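Flindura Butcher-Block Tabletop, Oiled Finish — Review After a Year of Use

Rating: 4 out of 5
Reviewed by Mirjam Lehner

I bought the Flindura top last November to replace a white melamine desk that had started to swell at the front edge. I wanted real wood, something I could sand and re-oil, and I did not want to pay what the local joiner quoted. The Flindura was the cheapest solid top I could find in a length that suited the room. It has been in use nearly every day since then.

Delivery and unpacking

The top came flat, wrapped in foam and cardboard, with hard plastic corners. One of the corners had split in transit but the wood under it was fine. It is heavy. Two people can carry it up a flight of stairs, but I would not try it alone. There are no legs in the box and no screws. I used a pair of Aigner trestle frames I already had, and they take the weight without any sway.

The instructions are a single folded sheet. It tells you to leave the top in the room for a few days before fixing it down, which I did, and to allow some play in the screw holes so the wood can move, which I nearly missed because it is printed on the back.

Surface

The planks are light in color and run the full length. There is some variation from one to the next, and I like it more than the very even tops I saw in the store. The joints were flush when it arrived. In February, with the heating on, I could feel one of them with a fingernail near the back. By May it had closed up again.

The factory oil is thin. I would plan on adding two coats before you put anything on it. I used Cirkero hard wax oil, the matte one, and left it overnight between coats. Before that, a glass of water left a ring within an hour. Since then I have had no rings at all, though coffee still needs to be wiped up the same day.

It does dent. A dropped pair of pliers left a mark about the size of a grain of rice, and there are a few more like it now. Most came out with a damp cloth and an iron. For a dining table I might mind the rest, but for a work surface I don't.

Daily use

The matte finish is easy on the eyes under a lamp. My old desk threw a glare back at me all afternoon, and on this one the shadows stay soft. Small things are easy to find on it too. Bright plastic parts stand out right away, and even a dark bit of cord doesn't get lost the way it did on my gray cutting mat. I keep a cup toward the back for loose items and the rest of the top stays free for whatever I am working on. 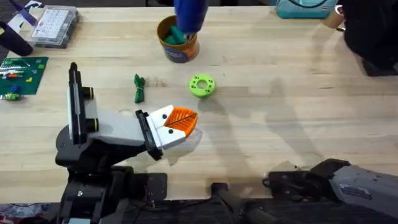

Cleaning takes a minute. I use a barely damp cloth and then a dry one. Adhesive residue comes off with a little of the same oil on a rag. I tried a Tranbridge wood cleaner on the underside first and it left a pale patch, so I have not used it on the top.

Clamps hold well along the front. The edge is only slightly eased, so there is plenty of flat for the jaws — put a scrap of wood under them or they will print.

What I would change

A second coat of oil at the factory would save buyers a weekend. I would also like pre-drilled pilot holes on the underside, or at least a paper template. The price has gone up since I ordered. At what I paid it was an easy choice, and at the current price I would wait for a sale.

I re-oiled the whole thing one Sunday in the fall. It took 2 hours including the sanding, plus drying time, and used less than a third of the can.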